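Why Does a Big Room Sound So Echoey?

Stand in the middle of a large room with a hard floor and clap once. You will hear the clap, and then you will hear what is left of it, rattling about overhead as though it can't find the door.

Now go into your bedroom and clap again. Much duller, wasn't it? The clap went off and simply stopped. You may also have been asked to stop clapping by now, but science has always had its critics.

Sound is a wobble

When you clap, your hands give the air a shove. That bit of air shoves the next bit, which shoves the next, and so on across the room like a queue of people who have all been nudged from behind. When the wobble reaches your ear, you hear a clap.

It doesn't stop at your ear, though. You are not that important. It carries on until it hits a wall, and then what happens depends on the wall.

Hard, smooth things, such as tiles, glass and metal, bounce most of the sound straight back. Soft, squashy things, such as curtains, cushions and coats, are full of tiny gaps. The wobble gets in, wanders around, loses its strength and is never heard from again. A pile of dirty washing is very good at this. You might mention it the next time somebody complains about the pile.

Rooms that were never meant to be quiet

Plenty of people work in big, bright rooms that would suit a bus. They have brick down one side and metal overhead, with a few desks, a fridge and somewhere to hang your coat. Such rooms are cheap to heat if you don't mind being cold, and there is always space for one more table.

What they don't have is much that's soft. So every sound made in them gets several goes. A chair rolls across the floor and you hear it from the wall as well. The fridge hums, and the ceiling seems to hum along.

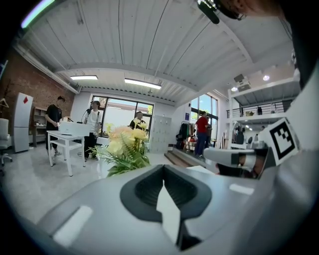

Brick is a bit kinder than metal. Its surface is rough, so the sound that hits it is scattered in lots of directions and comes back in crumbs. A ribbed ceiling scatters some sound too, but metal is still metal, and it hands back nearly everything you throw at it.

Your brain is quite clever about all this. If you are talking to a friend in an echoey room, it pays attention to the voice that arrives first and tries to ignore the leftovers. You hardly notice it working.

A microphone has no brain. It picks up the voice, the leftovers, the fridge and the person unwrapping a biscuit, and treats them all as equally interesting. This is why a recording made in a big room can sound as if everyone is speaking from inside a bucket.

The long stick

One answer is to get the microphone closer to whoever is talking. If it is near your mouth, your voice is very loud compared with the echoes, and the echoes hardly matter.

Holding it under someone's nose is thought to be rude, so people use a boom, which is an arm or pole that holds the microphone where it is wanted. It can come in from above, where it is less likely to get in the way of talking, pointing or eating lunch.

Try it yourself

You will need something that records sound, a big room, a small room and a blanket.

Put the recorder on a table in the big room. Stand 2 metres away and say your name and what you had for breakfast. Do it again with your mouth 30 centimetres from the recorder, in the same voice.

Go to the small room and do both again.

Lastly, put the blanket over your head and the recorder, and say it all once more. You will feel silly. You will also sound rather like someone on the radio, and quite a few people who talk for a living have recorded themselves in a wardrobe full of jumpers for the same reason.

Play all the recordings to someone else and ask them to guess which is which. Don't tell them about the blanket until afterwards.

Words to know

Echo: a sound that has bounced off something and come back to you.
Absorb: to soak up, as a curtain does with sound or a sleeve does with gravy.
Boom: an arm or long pole for holding a microphone.

Written by Edmund Urbańczyk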